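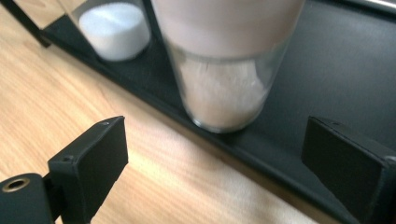
Wrist view, two glass containers on the black tray.

Willix powders, v3

Hand-held gripper demos for glassware with dry powders in it. 3,975 clips, 18 tasks, one folder per task. Collected by Boonsong Meesuk and Weronika Zieliński at Rellgate.

Method: policy trained on wrist view only, no depth, no force. Question was if it copes with see-through walls when the contents differ in colour.

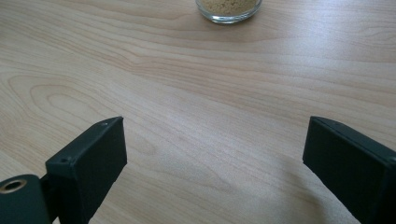

Small bowls still the weak spot, grasps tend to land too high. Retrained with 6 seeds, same patern. Numbers in results.csv, ignore the old April ones.

Known problems: 3 clips have no gripper width. Labels say "powder" for evrything, will split later.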